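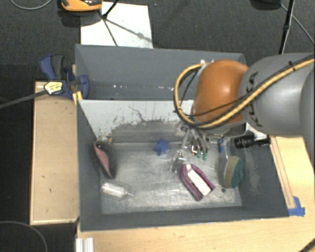
I finally started sorting the odds and ends that pile up between the kitchen and the hall closet. It has been on my list since June. My rule was to put everything into a divided bin first and decide later, and it mostly works. The trouble is that small things spread out. A scrubbing sponge or brush ends up against one wall, a knobby blue thing sits by the divider, and a purple piece with a forked end lies out in the middle with plenty of bare floor between them. The narrower back compartment I keep for things that are leaving the house.

I gave myself 30 minutes and used nearly 70. Most of that went to the small stuff. Big items are easy – you know where a pot goes. A little plastic star or a spare sponge has no shelf of its own, so it moves from drawer to drawer for years.

Hamisi Lema, who lived with me on Mwaipopo Street, used to keep one drawer for all of it and empty it every 4 months. I tried that and never emptied the drawer.

Sponges now go under the sink, toys in the hall basket. Still to do: the shelf over the washer and the Pravow box with the spare hooks.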